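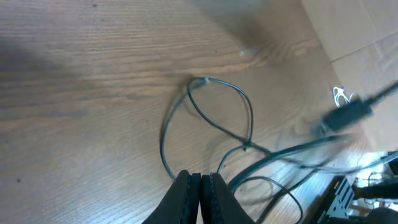

Give Me the Cable Drawer

I have been writing robot software for most of my working life, and no task makes me happier than cables. Boxes are solved enough to be dull. Mugs have handles, bless them. A cable has as many shapes as it likes, and every one of them breaks some assumption you made on a Friday afternoon!

My claim is a simple one. If you want to know whether your perception and planning code is any good, point it at a pile of cords before you point it at anything else.

Perception: stop asking for the whole shape

Most of us begin by trying to trace every cord from plug to plug. I did it too, on a project called Vutum, and spent nearly 3 months on a tracer that fell apart wherever two black jackets ran side by side. Dolores Castellanos talked me out of it. Her version asks a smaller question: which short piece of cord can I grab, and how sure am I that it's one piece? White against black is easy. Black on black gets a low score, and the planner is told so. I love that the doubt is passed along instead of being rounded away.

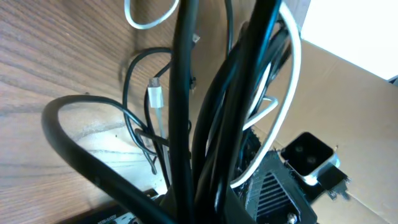 Planning: short moves, lots of looks

Dougal Farquharson and I argue over this one (fondly, mostly). He wants a full untangling plan up front. I want a planner that picks one pull, makes it, and looks again. A crossing that seemed to matter may be gone after a small tug, and then your beautiful 50-step plan is describing a pile that no longer exists.
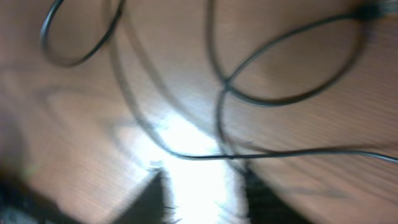 Looking again has a price, of course. Wrist views smear when the arm moves fast, and a thin cord can show up as two. Our fix at Skekus was plain: score each view for sharpness, and let the controller slow down when the score drops. It took 450 lines of code, most of them tests, and I'd put it in every system I touch.

The part I get most excited about is tooling. We now keep a replay viewer open all day that shows the grasp scores next to the wrist view, so you can scrub back and see what the planner believed before it chose.
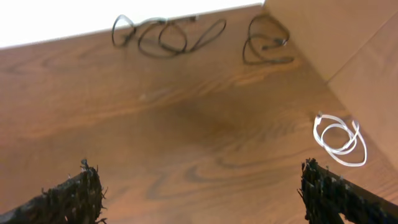
Dougal still wants his long plans, and I've promised him a fair trial in December, with the same cords and the same viewer for both of us. I'm already looking forward to reading the logs.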